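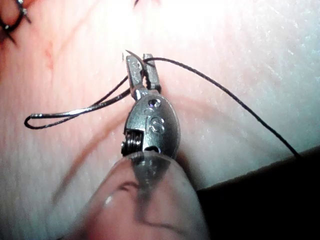 November 30, 2024
By the bench notes editor, Fludimstead
Print this article | E-mail this article

I have spent a good part of this fall comparing surgical instruments on robot arms, and I have come around to an opinion that will not please everybody in our building, so I might as well put it in writing. We spend far too much time arguing about jaws and far too little time arguing about where the camera goes.

Let me back up a little. Our group at Fludimstead was asked to try 2 controllers, the Plomico and the older Perić, on the same suturing task with the same kind of instruments. Everybody (me included!) came in wanting to talk about grip force, because grip force gives you a nice number and a nice chart. We had 2,441 logged grasps by the end of it, and I could have made charts until December.

What I kept going back to was the video. With a small camera riding right down at the wrist, you can follow a strand of thread as it comes off the jaws and see which way a loop is lying. A joint angle will never give you that. Thread is a stubborn, springy sort of thing, and it has its own ideas about where it would like to be. The controller can put the tip exactly where you asked and still leave you with a tangle. 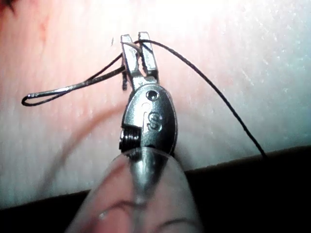
Grernard, reading a draft of this, objected that a close camera flatters the operator: you feel in charge because everything looks big, and meanwhile you have lost track of the other arm. That is a fair complaint, and I have felt it myself. After six minutes with my nose practically on the metal I could not have told you where the second instrument was pointing. But I would take that as an argument for more views, and for switching between them with a foot pedal instead of a menu, which is where the Perić drove me half crazy.

The Plomico has its own faults. Its motion scaling is lovely once you have it set, but it goes back to the default every time you log in, and I must have fixed it a hundred times while muttering things I won't print. Still, it let me put a wrist view beside a fixed view without asking permission from three different windows, and for knot tying I found that worth more to me than a smoother wrist.

The fixed view is the one I would hand to a beginner. It gives you both instruments and the incision between them, and you can plan your next reach before you make it - a habit I wish I had picked up sooner.
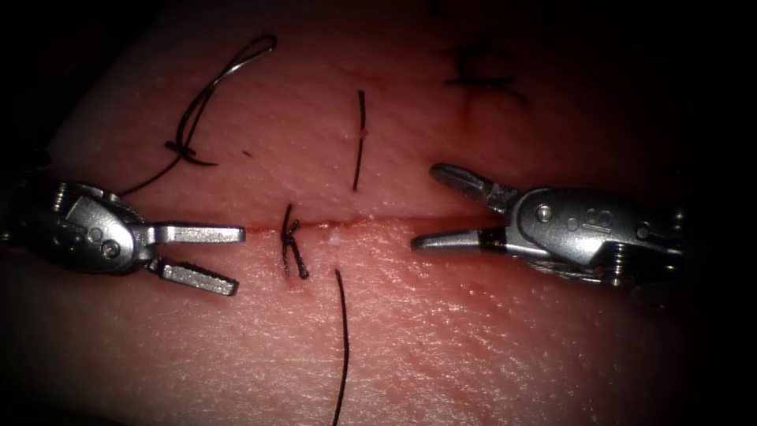 Both instruments open, with a tied knot on the incision between them.

So my plea to anyone about to buy or borrow a setup like ours is to spend the first day on the cameras. Move them, swap them, tie some ugly knots, and leave the force settings where they came. The jaws will still be there on Monday, and you can argue about them then with something to look at.

Last updated: same day, to correct the spelling of Perić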